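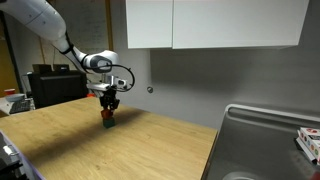 Stacking one block on another is the first task most arm cells are given, and it is usually reported as a single number. Ours was 100 placements without a fault. I now think that number did harm, because it hid the failure that stopped the Hjaltested cell in April.

The fault was simple. The arm lowered a block onto the one beneath it, reached the programmed height, and kept pushing. The lower block sat slightly high. The controller read the extra load as normal contact, the wrist took the force, and the protective stop came late. It happened 2 times in one shift. Damage was limited to a bent finger and a strained cable connector. A hand under the tool would have been another matter.

The incident log, kept in Pleto, recorded both events as "grasp error." Neither was a grasp error. The grip was sound each time. The label was chosen because the drop-down menu offers four causes and none of them is excess downward force. A week went into replacing finger pads that had nothing wrong with them.

My argument is that a placement should never be defined by height alone. Height is a prediction about where the surface will be. Contact is a measurement. A cell that stops on contact and then checks height will report a high block as an exception. A cell that drives to height and then checks force will report it as a collision, if it reports it at all.

The usual objection is cycle time. Guarded descent is slower, and on the Grorkell controller it adds 2 seconds per placement at the default approach speed. I accept the figure. Most of it can be recovered by moving fast to a clearance point and slowing only for the last stretch — something the default routine does not do.

The second objection is that force thresholds drift. They do. Cable drag alone can shift the reading as the wrist turns, and a loop hung loosely outside the arm will pull differently in each pose. That is a case for zeroing the sensor above the stack before every descent. It is a poor case for raising the limit until the alarms go away, as was done at Hjaltested before the fault.

Plurketti has since changed its acceptance sheet to require a deliberate misplacement test: one block set high, one set low, one missing. I would add a fourth, with the block tilted. I would also strike the success count from the front page and put the peak force there.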